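Sellondale Living History Project
Progress report to the Kuusk Fund, second reporting period

1. Period covered

This report covers the work done between the release of the second instalment and the end of September. It follows the headings in the grant agreement. Spending is reported separately on the fund's own form.

2. Summary of position

The project is to stage a two-day re-enactment of a droving fair on the lower meadow at Sellondale, with a schools session beforehand. The site agreement is signed. The camp layout has been approved by the landowner. Clothing and tentage are on schedule. The food hygiene paperwork is behind schedule and is dealt with under section 5.

3. Site and access

The landowner has agreed to the use of the lower meadow and the adjoining track. The upper meadow, which was in the original application, has been withdrawn because of drainage works. The camp has been redrawn to fit the smaller area. The animal pens now stand along the northern hedge and the traders' row has been turned to face the track.

Vehicles will enter from the Rellolton road only. Participants' cars must be off the meadow by 8 am on each public day and may not return until the public has left. A hard-surfaced route for wheelchairs and pushchairs has been priced using hired ground panels. It runs from the gate to the demonstration ring and covers one side of the traders' row. Extending it to the pens would exceed the access budget and we do not propose to do so unless the fund is willing to move money from the publicity line.

The capacity set in the event plan is 1,000 visitors on site at any one time. Counting will be done at the gate by hand clicker, in and out.

4. Participants, clothing and equipment

Places have been offered to 30 re-enactors, all from groups that hold their own public liability cover. Copies of the certificates are held on file. Two groups have asked to bring additional members for the evening camp only. This has been refused, as the sleeping area is at its limit.

The clothing guide has been issued. It sets out permitted cloth, fastenings and footwear for drovers, traders and household roles. Machine stitching is accepted where it does not show. Modern spectacles are accepted. Wristwatches and printed fabrics are not. Groups have been asked to send a list of what each member will wear, and most have done so.

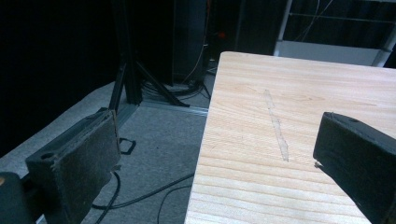 Six canvas shelters are to be supplied by Somik under the hire agreement, with poles, pegs and ground sheets included. The supplier will deliver to the track and our own team will put them up. Flame-retardant certificates have been requested for each shelter and must be received before the final payment is released.

5. Matters behind schedule

Food. The open-fire cooking demonstration was planned with tasting for the public. The local authority requires a written food safety plan for this and ours was returned with queries on water supply and hand washing. A revised plan is being prepared. If it is not accepted by the deadline, the demonstration will go ahead without tasting.

Livestock. The movement of sheep on to the site depends on the holding number for the meadow, which has been applied for. The geese are not affected.

Schools session. Bookings are lower than forecast. The main cause given by schools is the cost of coaches. We ask the fund to allow up to 2 per cent of the grant to be used as a travel subsidy, taken from the unspent printing allowance.

6. Changes to the risk register

Fire has been kept at medium. Each hearth will be raised off the turf, with water and sand beside it. Wet ground has been raised from low to medium following the change of meadow. Black powder has been removed from the register, as no firearms will be shown.

7. Next period

Final site plan to be issued to all groups. Ground panels to be ordered. Revised food safety plan to be submitted. Stewards' briefing to be held at Rellolton village hall. Visitor survey forms to be agreed with the fund before printing.

8. Decisions requested

The fund is asked to approve the change of meadow, approve the travel subsidy described in section 5, and state whether it wishes the hard-surfaced route to be extended to the pens.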